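### 4.3 Wiping with two arms

We now turn to the task we were most curious about. Dishwashing brings together nearly everything that makes tabletop manipulation hard for a learned policy: the target is a stain, the tool is soft, and the surface gets slippery as soon as water is on it. It also needs both arms. One has to steady the plate while the other works the sponge, and if either lets go early the plate slides across the tray.

We collected 343 teleoperated demonstrations on the Gikside bench, our two-arm setup, and held out 163 plate and stain layouts for testing. Stains were painted on by hand with colored residue, with no attempt to make them match from one episode to the next. We are glad we left them messy. Early policies trained on tidy, centered stains learned a fixed circular motion and repeated it wherever the stain was, while policies trained on the uneven ones began to follow the color (Figure 6).

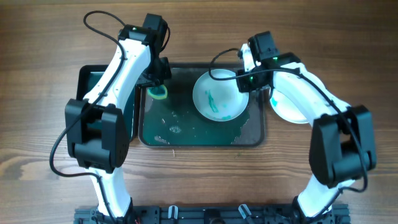 **Figure 6.** Plate-wiping task on the Gikside bench. The left gripper is over the ring-shaped sponge at the corner of the tray; the right gripper is beside a plate with teal-green streaks. A second plate is on the table, partly hidden by the right arm.

The policy itself is the Umali sequence model from Section 3, with one change. Instead of predicting a fixed-length chunk of actions for both arms together, we let each arm carry its own chunk length and join the two only when the predicted contact state changes. We call this split chunking. The steadying arm mostly needs long, calm chunks; the sponge arm needs short ones, especially near the rim, where a late correction sends the sponge over the edge. Training ran for 200 epochs with the same optimizer settings as in the stacking experiments.

The difference in behavior is striking to watch. With shared chunks, the steadying arm twitches every time the sponge arm replans, and these small twitches add up until the plate has turned under the sponge. With split chunking the plate stays put, and the sponge arm often makes a second pass over a streak it missed. We did not script second passes, and they are uncommon in the demonstrations, so seeing them appear on held-out layouts was a real pleasure.

Two kinds of failure remain. The first is at the pickup: when the sponge rests against the raised rim of the tray, the gripper sometimes closes on the rim as well and the arm stalls. The second is at the end of the episode, where the policy has trouble telling a faint stain from glare on a wet surface and keeps wiping. Adding 1,499 still images from the Udthorpe set as extra supervision for the stain head eased the second problem but left the first untouched, as we would expect from data that contains no grasps. We return to the pickup failures in Section 5, using the touch signals recorded with Sirnon.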